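How to Sort Out a Kitchen Drawer With One Plain Basket

I have read a great many articles on organizing, most of them written by people whose drawers contain four matching spoons and a sprig of lavender. My drawer contained 452 things. I know the number because I tipped the lot into a cardboard box and counted them as I put them away, and I do not recommend the counting. The rest of the method I do recommend.

It works for one drawer, the kind every kitchen has, where the string lives with the birthday candles and the key to a bicycle lock you threw out in another apartment. It takes an afternoon. It costs as much as a white plastic basket, and you may already own one with something regrettable in it.

What you need

One shallow plastic basket with holes in the sides
A cleared table
A cardboard box
A damp cloth and some dish soap
A tape measure
A pencil and the back of an envelope
A trash bag, opened before you start

Step 1. Measure the drawer

Measure the inside. The front of a drawer is a liar; mine is a good 2 inches wider than the space behind it. Write down the width, the depth from front to back, and the height from the drawer floor to whatever the drawer slides under. The last one is the figure everybody skips. I skipped it too, and came home with a very handsome basket that fit perfectly as long as the drawer stayed open.

Measure at the back as well as the front. Our kitchen was put in by a firm called Grivavent, whose name is still stamped on the runners, and whose idea of a right angle was relaxed.

Step 2. Empty everything into the box

Everything means everything, including the flat thing stuck to the bottom. Peel that up with a butter knife. Wipe the drawer out and leave it open to dry while you work on the rest.

Do not sort as you empty. You will find a postcard, you will read the postcard, and it will be dark outside.

Step 3. Choose the basket

The Gorgate housewares store near us has an entire aisle of baskets, arranged by a color scheme I was not able to crack. Ignore the ones with lids. A lid on a basket in a drawer is a second drawer you have to open, and you will put things on top of it by the second week.

Ignore wicker too. It looks lovely in January and by spring it has snagged every rubber band in the house. What you want is smooth plastic, low sides, and perforations. The holes let crumbs be washed out, they let you see what is lurking along the side, and they give you somewhere to thread a twist tie when you get to Step 6.

I paid extra once for a Blöndal organizer with sliding partitions. The partitions slid. They slid each time the drawer was opened, and everything slid with them.

Step 4. Wash it and set it on the table

New baskets have a sticker, and the sticker has glue. Soak it in warm water and dish soap, rub off what is left with a little cooking oil, then wash the oil off. Dry the basket properly. A damp basket and a box of matches should not be introduced.

Now put it on the cleared table, off to one side, so there is bare wood next to it for the sorting. Right-handers will probably want it on the right.

White perforated plastic to one side, bare table next to it:

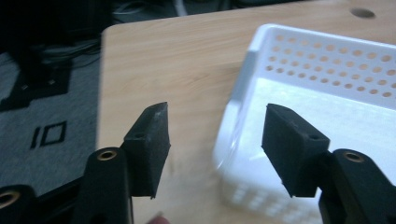
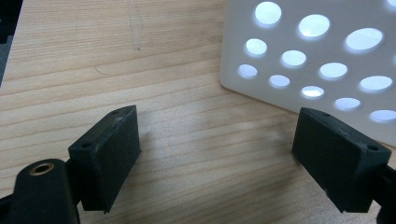
Work in small batches. Take a handful from the cardboard box, spread it on the bare part of the table, and deal with that handful before you take another. People who upend the whole box end up eating dinner standing at the counter for three days.

Every object goes one of four ways. It goes in the basket if you have used it in this kitchen in the past year. It goes in the trash if it is dead, dried up, or a battery of unknown loyalties (these go in a separate jar for proper disposal, so keep one handy). It goes to another room if it plainly belongs there, and you must walk it there at the end. The fourth way is back in the cardboard box, for things you cannot face deciding about yet.

Be a little hard on yourself about that fourth way. I let myself keep 11 objects in it and no more. One of them was a brass hook I have moved to three different homes without once hanging anything from it. It made the cut, and I have no defense.

Step 5. Fill the basket in the right order

Long things first, lying along the side with the most room: scissors, skewers, the wooden ruler. Then the small boxy things – matches, tape, the pack of thumbtacks – pushed up against each other so they hold the long ones in place. Small loose items go last, in jar lids. Save the lids from jam jars for this. They are the right height and they are free, two qualities I have never found together in the Gorgate aisle.

Leave a hand's width empty. You will feel that this is wasteful, and you will want to fill it with the spare corn holders. Leave it anyway. The drawer will fill it for you within the month.

Step 6. Stop the small stuff escaping

If anything is thin enough to poke out through the holes, turn it so it lies across them instead of pointing at them. Toothpicks are the worst offenders. Mine live in an old spice jar now.

For things that hang in pairs, such as measuring spoons on a ring, run a twist tie through two neighboring holes near the rim and clip the ring to it.

Step 7. Put it back and test the drawer

Lower the basket in, close the drawer, open it fast, as you would if the smoke alarm were going. If anything jumps, it was standing up when it should have been lying down. Fix it and try again.

If the whole basket skates backward, lay a strip of shelf liner under it. I use the Hovlow kind with the bumps, cut a little smaller than the base. Double-sided tape also works, until the day you want to wash the basket.

Keeping it that way

Lift the basket out once a month, take out what has wandered in, and rinse away the crumbs. I have never worked out how crumbs get into a drawer that holds no food. Mine produces enough to bread a cutlet.

As for the box of undecided things, write today's date on it and put it on top of the closet. Mine says July 7, 2021. The brass hook is still in it.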